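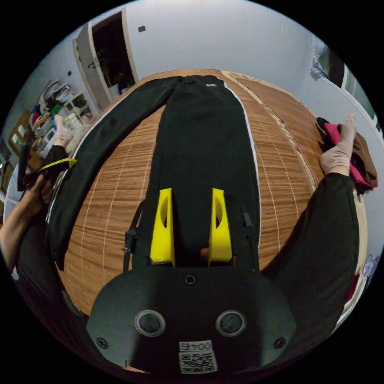
Fasa (gripper project)

Fasa is a pair of hand-held grippers built in a shared workshop at Witlow by Onyekachi Osagie. The tools are worked by hand and record how a person handles cloth, so that a robot arm can later be taught the same movements.

We use cookies to improve your visit. Accept / Manage settings

Construction

Each gripper has a rounded black housing and two bright yellow fingers with an oval cutout in each. The housing closes with cross-head screws and carries a printed label with a number and a QR code. Osagie dropped an earlier version, Urix, in August - its fingers slipped on thin fabric.

Use

Folding is done on a table, one garment at a time. Trousers are laid out lengthwise and the legs are pinched between the fingers. Osagie set a target of 1000 recorded folds, and almost all were made in the evenings.

See also

Doucet, a bench-mounted arm from the same workshop.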